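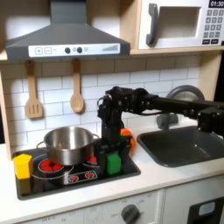

Seam Closure Methods for Small Stuffed Toys: Project Report
Textile Construction II, individual project

1. Purpose

The project compared three hand stitches used to close the turning gap on a stuffed fabric toy. The gap is the part of the seam left open so that the toy can be turned right side out and filled. It is closed last and by hand, and on the toys made in the first half of this course it was the part of the seam that opened first. The question was which stitch holds best under a straight pull, and whether the stronger stitch costs too much in time or appearance.

2. Materials

All samples were cut from one bolt of quilting cotton, prewashed once and pressed. The fabric was bought from Gerlach in a plain weave without a print, so that stitch marks would show clearly. Thread was Kirnaten all-purpose polyester in a matching shade, used single and unwaxed. Filling was loose polyester fiber from the class supply. The same size of sharps needle was used throughout and was replaced when the point dragged.

The test shape was a flat pillow with rounded corners, drafted from the body piece of the Tumstead bear pattern used earlier in the course. Head, ears and limbs were left off. The machine seam was sewn with a short straight stitch and backstitched on both sides of the gap. The gap was placed on a straight side. An early draft put it on a curve, and the fold would not lie flat enough to give comparable samples.

3. Method

The three stitches were ladder stitch, whipstitch and a small backstitch worked through both folded edges. In total 73 samples were sewn. One was discarded after the seam allowance frayed during turning, leaving 72, or 24 for each stitch. Each sample was filled by weight to 28 grams. Filling by feel was tried first and gave uneven tension along the gap.

Every closure began and ended with a knot buried inside the toy. Stitch length was held at three millimeters, checked against a strip of card. Closing time was recorded from first needle entry to thread cut.

For the pull test, each sample was clamped on both sides of the closed gap and loaded with a hanging spring scale. Load was increased by hand until a stitch broke, the fabric tore or the gap opened enough to show filling. The type of failure was written down for each sample. Testing was done on the Langate bench in the sewing lab.

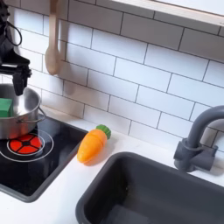
Figure 1. Play kitchen: white tile wall, hanging wooden spoon and part of a wooden shelf edge.

4. Results

Backstitch held the highest mean load and ladder stitch the second highest. Whipstitch was the weakest and also the least consistent. Most whipstitch failures were gaps showing filling, with the thread still whole. Backstitch failures were mostly fabric tears next to the seam, so the figure for that stitch partly measures the cotton.

Mean closing time was 212 seconds for ladder stitch and 349 seconds for backstitch. Whipstitch was the fastest of the three. Times dropped over the first few samples of each type – this was practice, and the order of sewing should have been mixed to spread it evenly.

Ladder stitch was close to invisible when drawn up firmly. Backstitch left a raised line, and whipstitch left slanted marks along the fold.

5. Discussion

Ladder stitch is suitable for general use if the thread is pulled tight every few stitches. For toys that will be washed often, a second pass of ladder stitch may be a better choice than backstitch, but this was not tested. Stretch fabrics and fleece were also left out, and the results should not be applied to them.

The spring scale was the main source of error. It was read by eye while the load was still rising – a scale with a peak marker would remove this problem. Repeating the test after several wash cycles is planned for March.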